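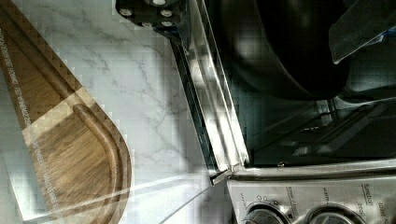 Notebook - Clindari test kitchen, August 1, 2018

Toaster oven again, board on the left, marble in between. I've stopped minding the narrow gap - in March I'd have moved the lot!

What I really want to write down is how the job has changed for us. Before Rangel went in, two of us did every bake check by hand, and you stood there with the door half open, peering at the rack and getting a warm face. Now the arm does the reaching and we do the setting up, the tidying and a good deal of arguing over what counts as "done" (Parent's recipe sheet says one thing, Nestora's says another).

Roughly 130 door pulls logged so far, and the target is 2000. My wrists are very happy about this. My feet less so, as I seem to walk more than I ever did, back and forth to reset things.

The early shift miss the chat, I think. Hand checks meant standing together, and now one person can mind the bench alone. I've asked if we can keep the 9 o'clock tasting as a proper sit-down for everyone.

To do:
Wipe the door glass before each run
Agree one wording for the bake and toast settings
Ask the evening lot how they find the resets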